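October 25, 2025
By the Zuncombe Letter
4 min read

I'd been meaning to talk to a piano tuner for years, mostly because ours is awful and I wanted somebody to tell me whether it's the piano or me. (It's both.) The woman who looks after most of the pianos between Zuncombe and Jitcombe finally gave me a morning in her kitchen, on the condition that I kept her name out of it. She has enough customers, she says, and she doesn't want any more with stairs.

She started at nineteen, sweeping up in a repair shop, and it was two years before they let her near a tuning lever. "I cried the first time I did a whole piano," she told me. "It took me all day and it was out again by teatime. The pins hadn't settled at all. I'd just sort of bullied them."
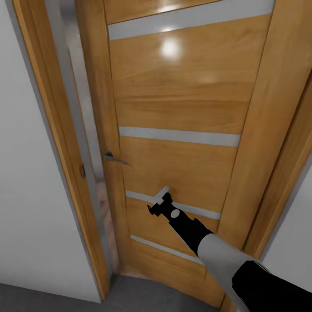
I asked whether you need perfect pitch and she laughed at me quite hard. She hasn't got it and doesn't want it. What she listens for is the beating between two strings, that slow wow-wow-wow you get when they're nearly the same note. "You slow it down until it stops, or until it's going at the speed you want. Anyone could hear it if they sat still for ten minutes. Well, my brother can't."

She keeps a notebook for every year, and a card for every piano. There are 290 cards at the moment, in two shoeboxes, and last year she made 1,441 visits, counting the schools and the call-backs. I said that sounded like an awful lot. "It's a lot of biscuits," she said.
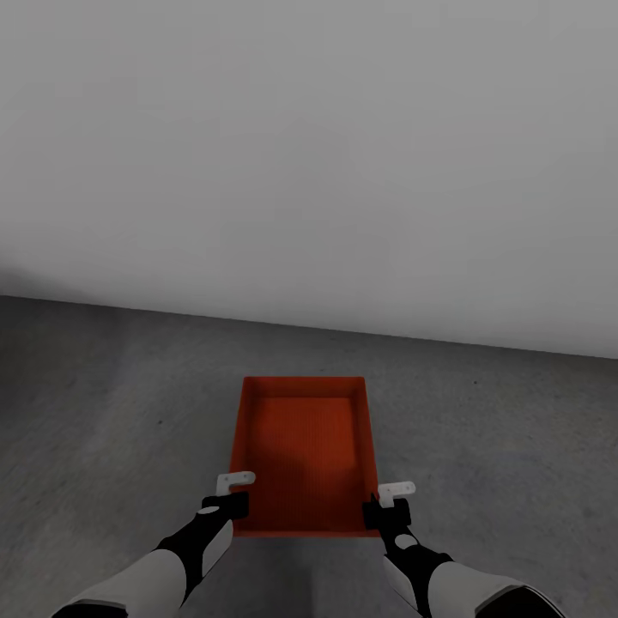 Her favourite is an upright from 1931 – sorry, I've just checked my notes and that's wrong, 1,931 is the job number she wrote inside the lid. She thinks the piano is older. It belongs to a farming family past Jitcombe and it has been dropped off a trailer at least once. "It's got a lovely muddy bottom end. I wouldn't change it. They asked me about new strings in May and I talked them out of it, which is a stupid way to run a business."

We got on to what people do wrong, and I braced myself. Radiators, mainly. Ours is right next to one. She'd also like everybody to stop putting plants on the lid, and to ring her before the piano gets bad, as dragging one up to pitch from a long way down means coming back again a few weeks later. I asked how many strings there are to get through. It depends on the piano, but hers at home has 218, and she hasn't tuned it for ages.

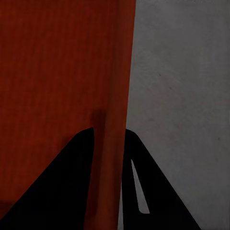
Rust red and grey, side by side.

She does use an app sometimes, for the schools, when there's a PE lesson going on through the wall. At home visits she goes by ear. "I like the quiet," she said. "People go off and make a phone call, and I've got the room to myself for an hour and a half."

Then she asked when I'd last had mine done. I said I'd have to look it up, and she got out a blank card and a pencil.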